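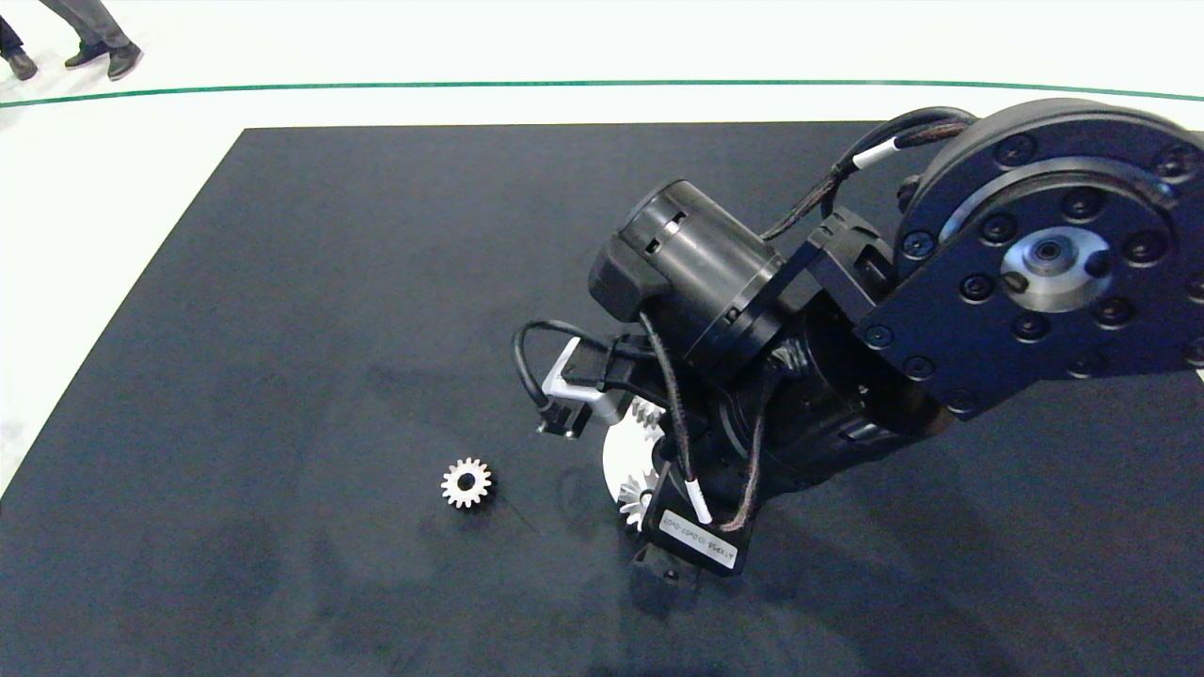

Photo: Drollura Gearing, Jevness plant

Visit report: gear handling at Drollura, Jevness
22/04/2023

Drollura supplies small spur and bevel gears to pump and winch builders, and its finishing shop in Jevness opened to members of the Kinditby machining group for one afternoon. The subject was the transfer of gears by robot arm, a job that until January was done by hand on both shifts.

The shop carries 211 active part numbers. Metal gears make up most of the volume; white plastic gears are run in smaller lots for customers who want quiet drives. Variety is the main difficulty. A fixed feeder would suit the largest orders, but the typical lot is 70 pieces, and a feeder takes longer to set up than such a lot takes to run.

Trials are carried out at floor level on a dark mat, with a green line on the white floor marking where people stand. Operators who will later run the cells do part of their training there. They place a gear, start the pick, and record the result by part number and by the way the gear was lying.

Orientation matters more than we had expected. A spur gear lying flat gives the fingers only its rim to work with. Standing on edge, it presents the length of its body, but it can roll if one finger makes contact well before the other. 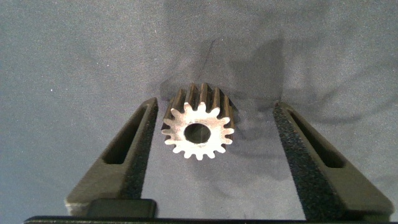
The first finger pads wore quickly on sharp tooth edges, and the plant now treats them as consumables. Replacement is an operator task, entered on the same sheet as coolant checks. The change interval is still under review, and the engineers would not give us a figure for pad cost per gear.

The staffing questions took up most of the discussion. Under the old arrangement one person per shift moved gears between the wash station and the inspection bench, with repeated bending and a steady reach to the left. That post no longer exists as a full-time job. The two people who held it were moved to inspection and cell setup at the same pay grade, after a training course run by Ong, the integrator.

Inspection staff reported a mixed result. Gears arrive at an even pace and with fewer nicks, but the short pauses between trays have gone, and the bench now has a scheduled break each hour to replace them. Operators also asked for authority to stop a cell without calling a supervisor. This was granted in the second month.

In one counted run the shop handled 3448 gears, with 100 of them set aside for manual placement. Bevel gears are tracked separately, as the angled tooth face leaves less surface for a parallel grip.

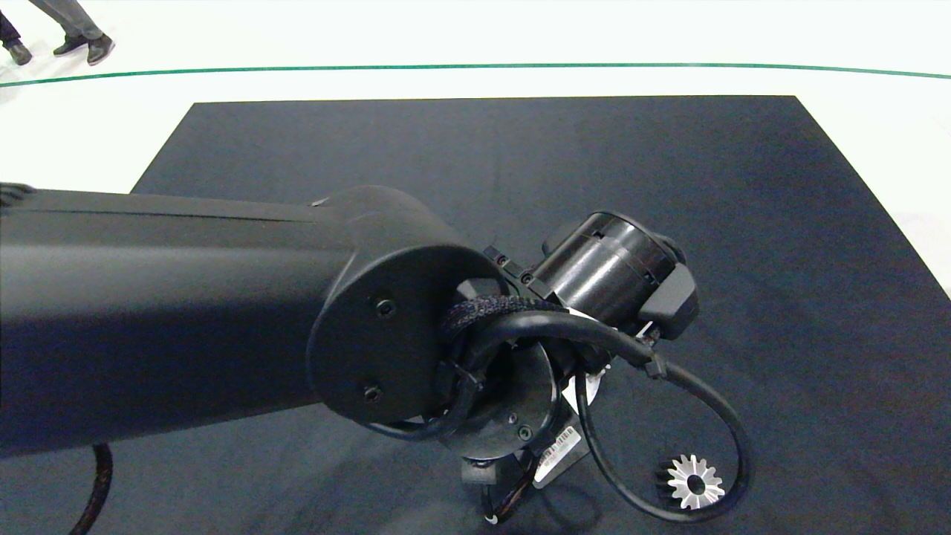

Notes for members

Safety shoes are required past reception. Questions on finger design should go to Ong; Drollura will answer questions on training and job grading. The pad change procedure is available on request from the Kinditby office.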